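Glossy black pot lid shows white streaks after washing - film or scratches?

Posted in Kitchen & Cleaning, November

Masach
I have a pot with a glossy black lid. After air drying it shows pale streaks near the rim. Wiping with a damp cloth removes them for a day. Water here is hard. Is this mineral film or damage to the finish, and how do I tell?

Jenő Csizmadia
Test before treating. Mix 20 ml of white vinegar into 500 ml of warm water, wet a soft cloth and hold it on one streak for 3 minutes. Rinse and dry.

If the streak is gone, it was mineral film. If it stays, tilt the lid under a single lamp. A reflection moves as you tilt - a scratch stays where it is.

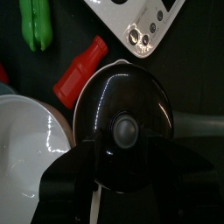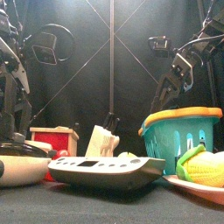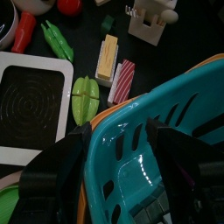 Prevention
Dry the lid by hand within 15 minutes of rinsing. Do the knob last; water collects where it meets the lid. If you drain dishes in anything plastic, pick one with slots in the side and stand the lid on edge. Do not use scouring powder on a gloss finish.

Lunwood
Same problem in my last apartment. I just used dish soap and a towel. Never tried vinegar.

Paewai
Check the care sheet first. Some coatings are not rated for acid. Also unscrew the knob if it comes off, mine had a ring of scale under it.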